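Skotine put out the new tape in March and I finally played it front to back this week.

Emmett Dunleavy produced 4 of the tracks. Those are the ones I keep going back to. The drums are dry and he leaves a lot of room for the verses.

Hacer Gökçe sings the hook on "Trerkemo." Best song on there. It runs 2 minutes and should be longer.

The whole thing is under 40 minutes, so you can get through it on a commute.

Not crazy about the Ko verse. He used the same flow on the Prukico single and it was better there.

Next post on the blog is the mid-year list. Skotine is in my top 4 right now. Send me what I missed, mixtapes included. I'll listen to all of it before I write anything up.
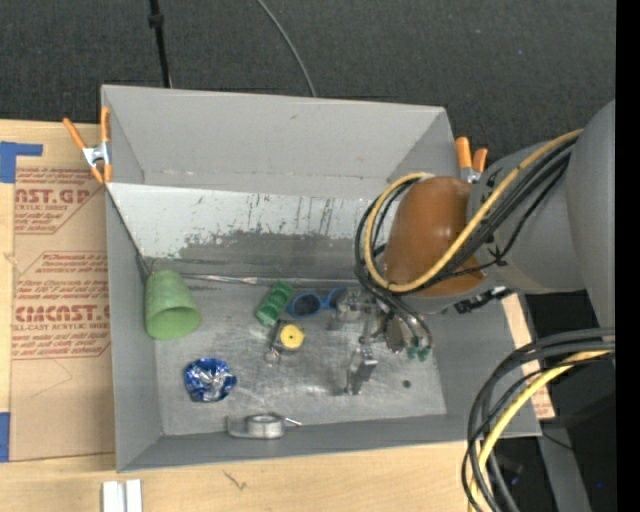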